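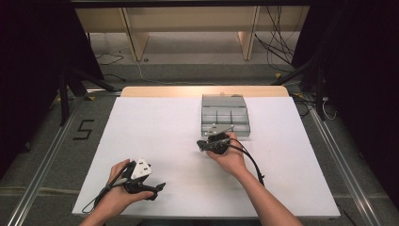

Subject: Re: Weria speaker drops Bluetooth after a few minutes

Yara Tarawneh wrote on August 25, 2019:
> Mine pairs with the phone, plays two or three songs and then goes
> silent. The blue light stays on. I have tried a full charge and a
> factory reset. Is it the battery?

I doubt it's the battery. My Weria did the same from May onwards, on firmware 271. Hold the play and volume down keys until it beeps, then delete it from the phone's list and pair again. If it still drops, turn off multipoint in the Plillow app. The setting is under Sound, second page.
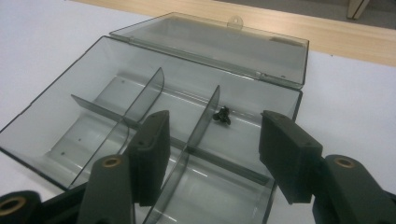 Divided box, lid open

The Fadska charger that came with it is only 1000 mA, so a full charge is slow. I left mine plugged in overnight.
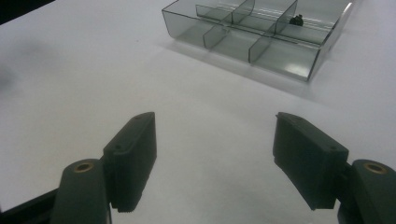 Pangilinan: multipoint was the cause on mine as well, but the app switches it back on after every update, so check it again each time.

Good to know. I'm still on 271 and will leave it there for now.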